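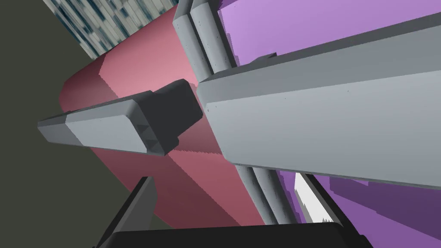
Leftovers and Who Eats Them: My Food Waste Project

I picked food waste for my home economics project after finding a bag of spinach in our kitchen that had turned to soup. My town, Istthorpe, has a lot of shared student houses, so I asked six of them to save whatever they were going to throw out and let me weigh it each evening (not glamorous!). I borrowed a kitchen scale and made a log sheet with columns for the type of food, the weight in grams, and why it got tossed.

The first evening was a mess – one house had put coffee grounds, eggshells and half a lasagna in the same bag, and I had to go back and explain that I only wanted food a person could have eaten. After that it went a lot better. 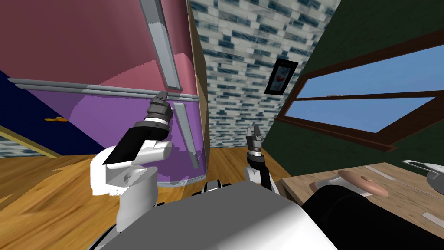

A two-door fridge, pink on top and purple below.

Bread was the big one. The worst house threw out nearly 1000 grams of it in a week, mostly heels and the last few slices. Salad came next at 600 grams, and then cooked rice. Meat hardly showed up at all, and my guess is that people remember what they paid for it.
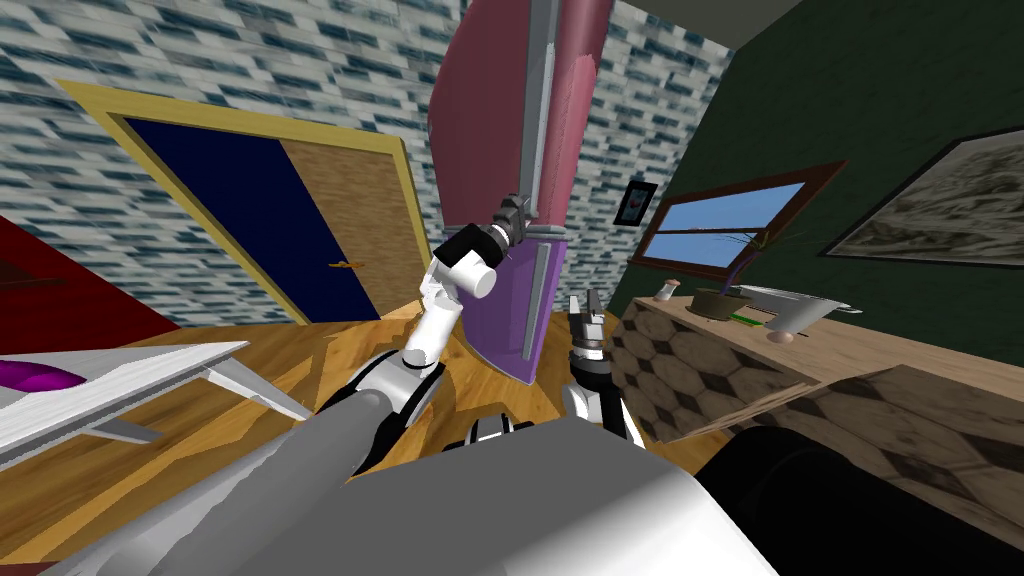 Does freezing bread really help?
It did in the houses that tried it. They sliced the loaf first, froze half the day they bought it, and toasted the slices straight from the freezer.

For the second week I asked everyone to keep a box marked "eat first" on the middle shelf. I loved this part! Two houses took to it right away, one used it for batteries, and the others forgot until I reminded them.

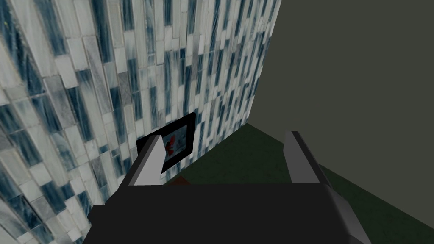

The box did best where people cooked together at least a couple of times a week, so somebody was always looking for an onion or a bit of cheese to use up. In the houses where everyone shopped alone, it mostly filled with yogurt. If I did this again I'd run it into July, when half the students move out, and I'd ask for receipts too.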